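Home Electronics Repair Board > Remotes and IR
Thread: Rubber keypad remotes, some keys dead, which cleaning method holds up?

clarkon_bench
Posts: 19
I have a TV remote with a rubber keypad over a carbon-contact board. Channel and volume work. The number keys need a hard press, and 0 needs several. Batteries are new and read 1.58 V each under no load. The LED shows up fine on a phone camera when a good key is pressed, so the emitter side is OK.

I opened it and wiped the board and pads with 90% isopropyl. It was good for 12 days and then went back to the same behavior. Before I open it again I would like to know what people do that lasts longer than that. I would sooner not buy a replacement, as the aftermarket ones I tried drop the input keys.

osomis
Moderator
What you are fighting is silicone oil. The rubber sheet bleeds plasticizer for its whole life and the film migrates onto the carbon. Alcohol moves the film around and takes off part of it. The sheet itself needs a bath in warm water with dish soap, a rinse, and a full overnight dry. Do the board separately with alcohol on a cotton swab, and change swabs often.

Post the model layout if you can. Bar-key units and separate-key units come apart differently.

sotivska
Bar keys are worse for this in my experience. One long key has several pads under it and rocks when you press one end, so the pad lands at an angle and the contact area drops. It is the same fault as on separate keys but you notice it sooner. Mine is this type:
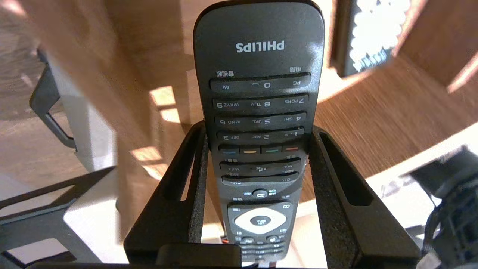

Philips, bar keys, PC / 0 / AV on one row

On that pattern the 0 is in the middle of its bar. Press it dead center when you test, or you will be measuring the rocking and blaming the pad.

clarkon_bench
Mine has separate keys, but the center-press point is a good one. I have been testing with my thumb at whatever angle. Will redo it.

nichonaill_av
I disagree with the soap bath as a first step. Measure first. Put a meter across the two halves of the contact on the board, press the pad down by hand with the case off, and write down the resistance. A healthy carbon pill is well under 200 ohms. If you get several kilohms after cleaning, the pill is worn and no amount of soap will bring it back.

osomis
Measuring is fine, but on a board with a solder mask right up to the carbon you can't get a probe in beside the pad without scratching something. I have seen more boards ruined by probes than by oil.

nichonaill_av
Then probe at the chip pins. Every key is a row and a column in the matrix. Find the two lines, press the key, read the meter. You never touch the carbon.

It also tells you whether you have a pad fault or a line fault. If every dead key shares a row or a column, suspect a cracked trace before you suspect dirt. The physical layout does not have to match the electrical one, so don't assume a line of keys across the case is one line on the board.

clarkon_bench
That is useful. My weak keys are 0, 3, 6 and 9, plus one of the input keys. I had put it down to whatever drink got into that side years ago.

sotivska
Could still be that. Sugar dries under the sheet and keeps the pad off the board. Look for a shiny ring.

Tipene Bright
I service hotel sets, so I see a lot of these. Two notes on the separate-key type, since that is what the OP has. The number block on the one I keep for reference is the usual four rows, with letters on 2 to 9 and AV and PC on either side of the 0:
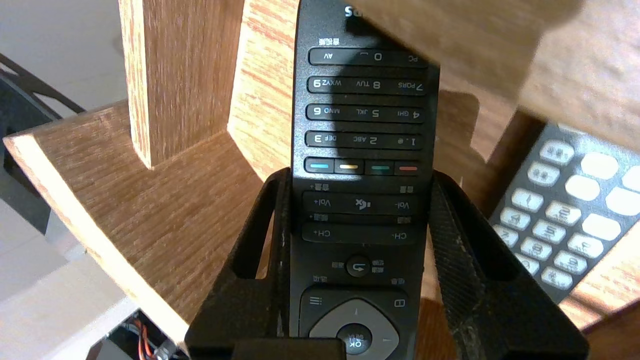

Opening the case

Take out the batteries and look for a screw in the compartment, sometimes under a label. Without one, it is clips all the way around. Start at the battery end with a plastic pick and work up one side only. When that side is free, the other will roll off. Prying both sides at once breaks the clips nearest the LED, and the case will creak from then on.

Worn pads

Stick-on conductive pads work if the old pill is trimmed flush. I use them on 40 or more remotes a year. Conductive paint is cheaper, but it cracks under heavily used keys. Graphite pencil is a waste of time.

osomis
Agree on the pencil. I have had better results with paint than you have, but I do let it cure two days.

clarkon_bench
Probed at the chip as suggested. The weak keys do not share a line. With the case off, 0 reads 3.1 k and 5 reads 90 ohms. After the soap bath and an overnight dry, 0 reads 2.6 k. So the pill is worn. Ordering pads.

nichonaill_av
Try swapping the test before you order. Press a known good pad onto the 0 contact. If it still reads high, the carbon on the board is the problem and the pads will not help.

clarkon_bench
Good pad on the 0 contact reads 110. Pads ordered.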